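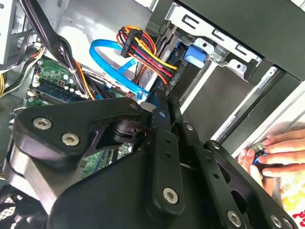

The Deltasia night flight to Astwood was 40 minutes late, and Fitriani Sembiring had two crews left to choose from. One would run out of hours before landing. The other was asleep at the hotel.

She phoned Arif Hidayat at gate 19.

"Can you board them in ten?"

"If the captain's here."

She woke the second crew. The captain asked what time it was, then asked for coffee. Fitriani changed the roster and started on the next delay.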